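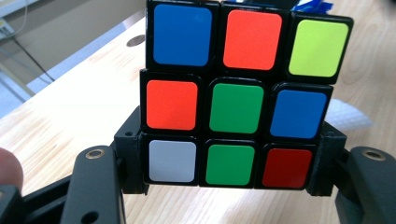

I finished the Hermine Hubmann catalog on Thursday. It lists 2,348 works, and half of them, 1,172, are pencil studies she never showed. She taught drawing in Brodach for 30 years and painted at night in a room over the Schwaiger bakery.

Liesl Moser wrote the text. She is good on the late landscapes and a little short on the portraits, which I like better. Only 2 of those are in color in the book.

The museum in Gindham owns the portrait of her sister. I saw it in January, hung too high and next to a door. I plan to go back when they rehang the second floor.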